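Ullow Press Lectern and Briefing Backdrop
Vorkorwood, model 36

A standing lectern and matching backdrop for council media briefings, candidate announcements and question time with reporters. Sold as a set or separately.
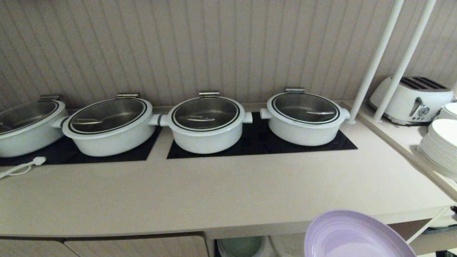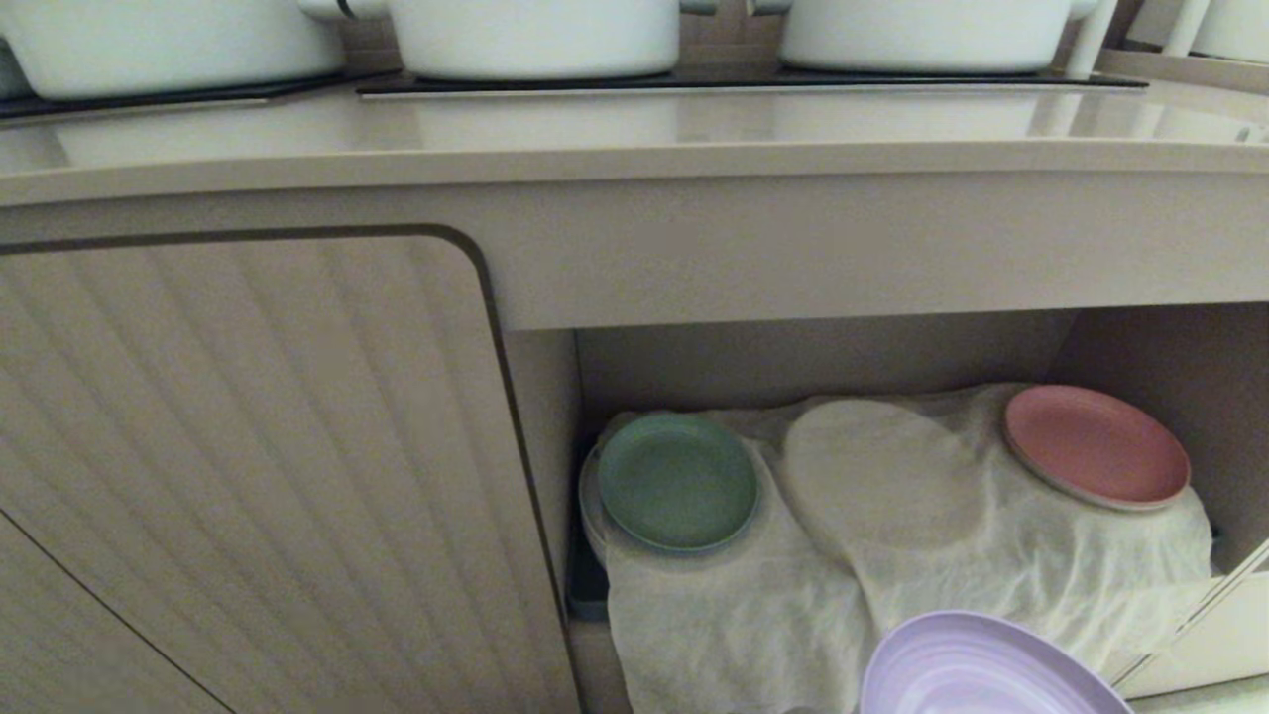 What you get
Lectern with sloped top, reading light and two microphone mounts
Backdrop panel, 2,550 mm wide, in two sections
Clip-on plate for a coat of arms or party logo
Carry bags for both pieces

The lectern is 800 mm across at the top and weighs 26 kg. One person can move it on the rear castors. The backdrop needs two people.

Sound
An outlet box at the base lets radio and television crews plug in without adding microphones to the top. MacAulay cables fit. Order them separately.

Colour
Grey or navy. Other colours take some 36 days, longer in November when the plant is busy with election orders.

Hire
Rudeo hires the set to councils, ministers' offices and campaign teams by the day or week. Call Gregor Imrie for rates. For repairs and spare castors, ask for Archie Moncrieff.

Prices current at 4 January 2002. Delivery extra.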